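# Nalta 《Flekstead》 EP를 듣고

요즘 퇴근길이 즐겁습니다. Nalta의 새 EP를 버스에서 돌려 듣는 재미에 집 앞 정류장을 벌써 3번이나 지나쳤거든요. 세 곡짜리 음반이라 금방 끝나는데, 끝나면 또 처음으로 돌아가게 되고, 그러다 보면 어느새 종점 근처예요.

Nalta를 처음 듣는 분들을 위해 조금만 소개하자면, 기타와 노래를 맡은 Ruben Van Wijk, 베이스의 Kedir Kahsay, 드럼의 Daichi Tsuchiya로 이루어진 3인조입니다. 지난 음반은 기타가 워낙 두꺼워서 좋은 멜로디가 뒤에 파묻힌다는 느낌이 있었어요. 저는 그 먹먹한 소리도 꽤 좋아했지만(친구들에게 권하면 다들 한 곡 듣고 이어폰을 돌려주더군요), 이번에는 노래가 훨씬 앞으로 나와 있습니다.

첫 곡 'Minami'는 베이스 혼자 한참을 걸어가다가 드럼이 툭 끼어드는데, 그 순간이 정말 근사해요! 스네어 소리가 바짝 말라 있어서 작은 방에서 바로 옆에 앉아 듣는 기분이 듭니다. 후렴은 딱 두 줄인데 설거지하면서도 흥얼거리게 되고요. 가사는 이사 간 동네에서 예전 집 열쇠를 발견하는 이야기인데, 슬픈 척을 크게 하지 않아서 오히려 오래 남았습니다.

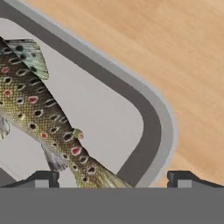
*통 속의 브라운송어. 검은 반점 사이로 붉은 점이 섞여 있다.*

두 번째 곡은 음반과 제목이 같은 'Flekstead'입니다. 제일 빠르고 제일 시끄럽고, 아마 공연에서 다들 뛰게 될 곡이에요. 다만 중간의 기타 솔로는 저한테는 조금 길었습니다. 두 바퀴만 돌고 후렴으로 돌아왔으면 어땠을까 싶은데, 같이 들은 동생은 그 솔로가 최고라고 하니 취향 차이겠지요.

마지막 곡 'Trokonden'에는 Adelino Cordeiro가 아코디언으로 참여했습니다. 펑크 밴드에 아코디언이라니 처음엔 고개를 갸웃했는데, 후반부에 목소리와 겹치는 부분에서 그만 설득당하고 말았어요. 끝나기 직전에 숨 들이쉬는 소리가 그대로 남아 있는 것도 참 좋습니다. 믹싱은 Keegan Kowalchuk이 맡았다고 하는데, 악기가 많아져도 답답하지 않은 건 이분 덕이 크지 않을까 해요.

아쉬운 점이라면 역시 길이입니다. 한 곡만 더 있었으면 하는 마음이 들고, 바이닐 속지의 가사 글씨가 너무 작아서 저는 안경을 벗고 코앞에 대고 읽었습니다. 그래도 종이 질감이 도톰해서 자꾸 꺼내 보게 되네요. 제 판에는 2,377번이라는 번호가 찍혀 있는데, 괜히 정이 가서 외워 버렸습니다.

7월에는 공연도 잡혀 있다고 합니다. 저는 동생 표까지 두 장 사 두었어요. 처음 들으시는 분은 'Minami'부터, 가능하면 볼륨을 조금 크게 하고 들어 보세요.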